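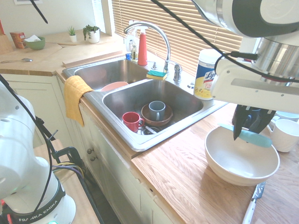 The question "What language do you mainly speak at home?" is on nearly every enrolment, intake and feedback form I have filled in this year, and I have come to think it is badly specified. It assumes a household has one language, that the language is constant across speakers, and that it does not depend on the subject. Mine fails all three. My mother and I speak Sinhala in the kitchen until we reach the equipment, at which point English takes over. The wide cream bowl next to the sink is a bowl, the teal spatula is a spatula, and the verb for what one does with them is Sinhala with an English noun stuck in front of it. My father speaks English to the television and Sinhala to everyone else. My nephew understands both and replies in English only. Pick one.

I raise this after spending most of February and a good part of the winter helping with the Pukon language survey, which went to households in the three suburbs nearest the Mendach community hall. The stated purpose was to decide which languages should get translated notices, bilingual story time and a share of the interpreter hours. We received 951 completed forms. Dinesh Weerasinghe did the data entry and I did the coding, meaning the job of turning what people wrote into categories a spreadsheet can add up.

The form had a tick box list of common languages, an "Other (please specify)" line, and the instruction to tick one box. A fair number of respondents ticked two or more. The original coding rule, inherited from an earlier survey, was to keep the first box ticked and discard the rest. The list was alphabetical except that English sat at the top on its own. Anyone who ticked English and something else was therefore recorded as an English-speaking household, and anyone who ticked Cantonese and Mandarin was recorded as Cantonese. The bias has a fixed direction. It reduces every language other than English, and it reduces most the languages spoken in families who have been here long enough to have children at school.

I asked for the rule to be changed. The response was that changing it would break comparability with the previous round. This is a legitimate objection and I don't want to wave it away. A time series is worth having, and a jump caused by a new coding rule looks exactly like a jump caused by new arrivals if the reader skips the notes, and the reader does skip the notes. Chun-yin Chu suggested publishing both: one table under the old rule for comparison, one table that counts every language mentioned. The second table adds up to more than 100 per cent, which caused some distress at the meeting, but multiple-response tables always do and a footnote deals with it.

The second problem is the word "home". Anoma Liyanage works at the Stullilen clinic and spends her day booking interpreters. What she needs to know is the language a person would prefer when a doctor is explaining a medication. A man may speak Tamil with his wife, Malay with his brother who rents the back room, and prefer English for medical matters as he trained as a pharmacist. A woman may live with English-speaking grandchildren, tick English quite accurately, and need an interpreter for anything longer than a greeting. The home question predicts the interpreter question poorly in both directions. She has said this at every consultation she has been invited to.

The third problem is literacy, which the form did not ask about at all. Translated notices are only useful to people who read the language. Plenty of second-generation speakers (I am one, near enough) can follow a two-hour phone call and can't read a bus timetable in the same script. I read Sinhala slowly, with my lips moving. A notice about hard rubbish collection in formal written Sinhala is harder for me than the English version, since the written register is some distance from what anyone says aloud. For older readers it is the other way around. Someone deciding whether to spend money on print or on recorded messages ought to have that information, and at present they are guessing.

My proposed replacement has four items, to be answered for each adult and not for the household:

Which languages do you speak with people you live with? (Mark all that apply.)
Which language do you prefer for speaking about health, legal or money matters?
Which languages can you read comfortably?
Would you like an interpreter for appointments?

It is longer. Kavinda Ranasinghe timed it with 25 people after Saturday school and the slowest took five minutes, most of that on the third item. The word "comfortably" does a lot of work there and I am not satisfied with it. We tried "well", which people took as a test, and then "easily", which modest people declined to claim. In one group a retired schoolteacher marked herself as unable to read a language she had taught. If anybody has a wording that has survived contact with respondents, I'd like to see it.

There is also the matter of the "Other" line. We got dialect names, regional names, names of countries, and a couple of entries that read "normal". I coded country names as "not stated" when the country has more than one major language, and Dilruba Pathirana argued, correctly, that this throws away people who did answer. "Sri Lankan" is not a language, but it is also not nothing. We now keep the raw text in its own column beside the code. It costs one column. I can't explain why the earlier round deleted it, and it means the old figures can't be recoded even if someone wanted to.

Gasser, the firm that prints the forms, needs final text by the end of the month, and the draft is still with the working group. I have been told the second item will probably be accepted and the fourth may be merged into it. I would oppose the merge. Preferring a language and wanting an interpreter are separate answers, and Anoma has a drawer of cancelled bookings that shows it.

The two-table version of the results goes up at the Mendach hall noticeboard next week, footnote included. The spreadsheet with the coding notes is available to anyone who emails me, minus the address column.

Posted 3rd August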